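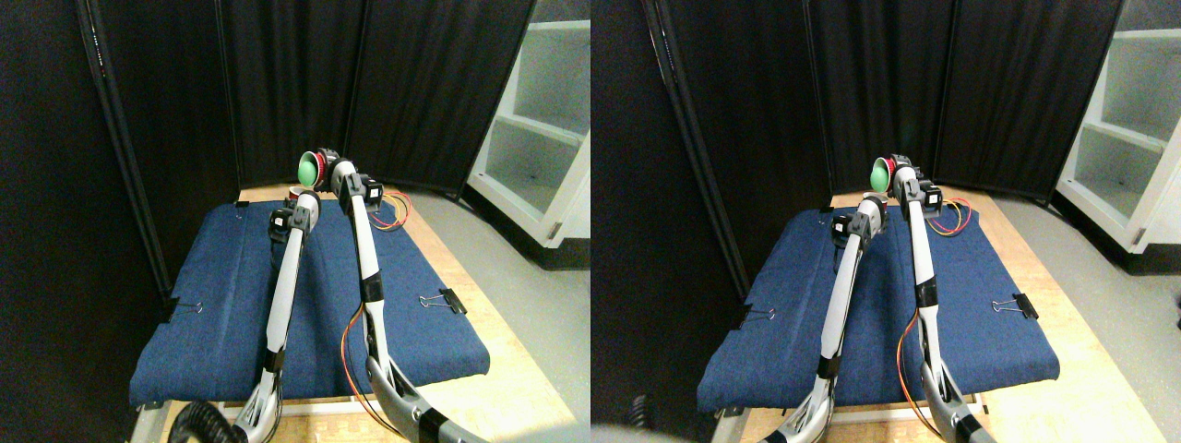
Figure 3. Paired views of the Lotum workspace while a task is being shown by remote control. The two arms reach over the padded board; the right gripper is near a green object with a red rim.

4.2 Showing the task by remote control

All of the two-armed tasks in this paper were taught by a person steering both arms at once. The operator holds one small lead arm in each hand, and the joints of each white arm follow those of its lead. We tried a gamepad first and gave it up within a week. Moving two grippers with thumbs is slow, and the paths that come out of it are full of stops that the policy then learns very faithfully. With the lead arms, a newcomer can begin to pass things from one gripper to the other on the first afternoon, and it is a real pleasure to watch that happen!

The operator works from the paired views in Figure 3 and has no direct line of sight to the table. This was a deliberate choice. If people can lean over and peek, they make use of things the policy will never see, such as the far side of an object or the gap behind a gripper. The views differ only by a small sideways shift, but that shift carries a good deal of depth, and our operators came to lean on it most when one arm was reaching across the back of the board. Hidden parts remain hard. In Figure 3 a small pale object with a red band is partly hidden between the arms, and moments like this are where the lead arms tend to slow down.

The work surface is a padded board covered in navy fabric, laid on the wooden table. Padding matters more than we had guessed. On bare wood, operators hovered above the surface and came down in tiny steps for fear of knocking the fingers. On the board they moved freely and let the gripper touch down, and the recordings became shorter and smoother. A black folding partition behind the board keeps the background plain.

In total we kept 1,666 recordings, made by four operators. Each one lasts up to 78 seconds and holds a single attempt from the rest pose back to the rest pose. A further 450 were set aside, mostly where a lead arm had lost its link for a moment or where the operator asked to start again. We did not throw out clumsy attempts that ended well. A fumbled grasp followed by a calm second try is among the most useful things a person can show a robot, and the policies trained with these left in - see Section 5.1 - recovered from slips far more often than those trained on tidy recordings alone.

We also tried guiding by hand, with the operator holding the arms themselves and moving them through the task. It gave lovely, natural paths for one arm. With two arms, the operator's own hands and sleeves filled much of both views, and we could not find a clean way to remove them. Guiding by hand is therefore used only for the 10 single-arm tasks in the Mahuika set, and the two kinds of recording are never mixed in training.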